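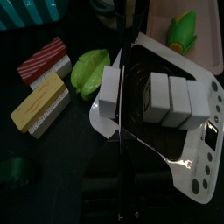
Hudville Shared Workshop
Home Robotics, Unit 5: Picking and Placing with a Two-Finger Gripper
Course handout

Purpose of the unit
Members who have completed the Gillumbridge arm in Units 1 to 4 will now teach it to move small objects from one surface to another. The unit covers the setting of the gripper, the position of the wrist camera and the recording of practice runs. It assumes that the arm has passed its joint check and that the Arinura control software is installed on the bench computer.

Preparing the bench
Use the dark table top. Pale objects stand out well against it, and the plain white blocks should be the first items attempted. The toy kitchen set provides harder work: the sushi pieces have patterned toppings, and the corn is an awkward shape to hold. The cooktop presents its own difficulty. Its black surface is recessed into a glossy white surround, which can throw back a bright spot of light into the wrist camera. Turn the cooktop or move the lamp until the spot is clear of the area in which the arm is to work.

Blocks should at first be set well apart. Once single picks are reliable, members may stand three of them side by side. The gaps in such a row are thin, and a finger lowered without care will push the whole row along. Approach from the open end and take the outermost block first.

Setting the gripper
1. Close the fingers fully and set this position as zero.
2. Open them and check that both travel the same distance.
3. Set the closing force to 100 on the Arinura scale. Values above 500 are not permitted in this unit.
4. Lower the open gripper beside a block and stop before the fingertip touches the surface.
5. Look at the camera view. The tip of at least one finger must remain visible throughout the approach.

Step 5 is often neglected. If the body of the gripper fills too much of the view, loosen the camera bracket by half a turn and tilt it outwards — the bracket is soft plastic and will crack if forced.

Recording
Each run is to be saved under the member's bench number. A run ends when the block has been released and the arm has returned to rest. Failed runs are kept and marked as such. Recordings stop automatically at 900 frames.

Work to be completed before Unit 6
Record one set of runs with single blocks and one with a row of three. Note the closing force used for each. Members working at home with the Sung controller board should bring their settings file, as its zero position is stored differently and will need to be entered again by hand.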